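Brongate : l'atelier de réparation s'installe dans l'ancienne poste

7 mars 2024

L'atelier de réparation de Brongate quitte la salle paroissiale et occupe désormais le rez-de-chaussée de l'ancienne poste, rue de Flemby. Les nouveaux locaux font 106 mètres carrés, contre 40 auparavant.

L'association Silline, qui gère le lieu, a signé un bail de trois ans avec la commune. Le loyer mensuel est fixé à 145 euros, charges comprises. « On refusait du monde chaque mois, surtout pour le petit électroménager », indique sa présidente, Lies Verbeke.

L'atelier ouvre deux après-midi par semaine — trois à partir de septembre — et propose 16 postes de travail. Les habitants peuvent y apporter lampes, grille-pain, vélos ou vêtements. Les pièces détachées restent à leur charge.

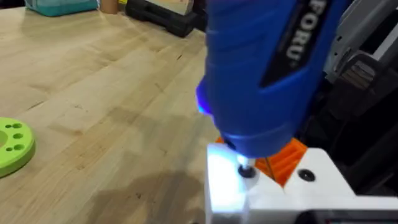
Vissage d'une pièce blanche imprimée en 3D, à l'aide d'une visseuse sans fil.

Le prêt d'outils, jusqu'ici réservé aux adhérents, sera ouvert à tous contre une caution. Karlijn Lambrechts, échevine à Brongate, précise que la commune voisine de Mapplebeck étudie un projet du même type. Inscriptions sur place ou à la bibliothèque.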